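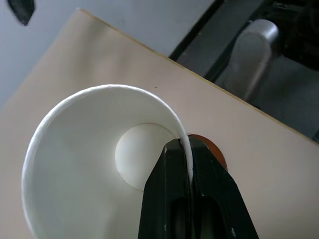

Flallmont White Paper Cup, Rolled Rim

Item 2128
Sold by the sleeve or the case
Ships from our Ulville warehouse

There is only so much to say about a paper cup, and our last catalog said it in one line. Then people started calling with questions, so we gave the thing its own page.

The Flallmont is plain white, inside and out. It has no leaf pattern, no motivational message, and no blank line where you are meant to write your name and then forget which cup is yours anyway. The walls taper down to a flat round bottom, and the top edge is rolled over into a rim, so your lip meets something smoother than a raw paper edge. If you have ever had a paper cut on the mouth, you already know why we stock this one.

Will it crease?

Yes. It is paper. Squeeze the rim and it will bend out of round, and you may see a little crinkling along the curve. For most uses this matters very little. If you need a cup that keeps its shape while being pinched, squashed or sat on, please see our enamel mugs, which cost more and come back from the dishwasher with opinions.

Will it tip over?

Empty, yes, with very little encouragement. An elbow will do it. So will an open window. We suggest putting something in it.

What people use it for

Water and juice, mainly. Schools buy it for paint water and for sorting beads, buttons and the other small things that end up under radiators. The Gronance garden club starts tomatoes in it every January, pokes a hole in the bottom with a pencil, and orders more when the seedlings outgrow the windowsill. One office in Ulville orders a case at a time and will not tell us what for.

Details

Color: white
Rim: rolled
Handle: none
Lid: sold separately, item 1491
Cups per case: 256
Sleeves per case: 2
Use: once, though we have seen your desk

Storage

Keep the sleeves closed and somewhere dry. Stack cases flat, and don't put anything heavy on top. Cups flattened in storage can be pushed back into shape, more or less, but they will never look pleased about it.

Goes well with

Cuevas drinks tray, which holds the cups upright on the way from the kitchen
Gronance napkins, plain, for when the tray was left in the kitchen
Flallmont wall dispenser, fits this cup only

Returns

Unopened cases can come back to us within a month. Opened sleeves can't, even if you only took one out to look at it. If a case arrives crushed, keep the box and call the Ulville desk before you start pulling cups apart. We will send another, and you can give the bent ones to anybody with beads to sort.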